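July, workshop notebook — boot menu on the Ballden box

Picked up the dual-boot machine again. The menu was still coming up at the wrong resolution and falling back to text after a kernel update. Set GRUB_TIMEOUT to 2, saved the file, ran update-grub. The Zakham install on the second disk was missing from the list. Turned on os-prober and ran it again, and both entries showed.

Default entry is now "saved", so whatever we booted last comes up next. Checked it with three restarts, fine each time.

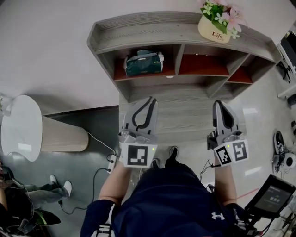 Menu colors are next. The Lorkport theme puts white text on a pale background and I can't read it from the bench. I want something closer to the navy top with the small white logo: dark field, light mark, nothing else. Tried dark blue with light gray for the normal entries and white for the selected one. Readable. The theme folder needs to sit under /boot/grub/themes, otherwise the encrypted root hides it at boot — lost an hour to that.

Space check: /boot had 197 MB free before I cleared old kernels. Kept the current one and the one before it. The Chaudhary script wants 100 MB free before it will run, so no problem there.

To do: copy /etc/default/grub to the backup share, then try the same settings on the laptop.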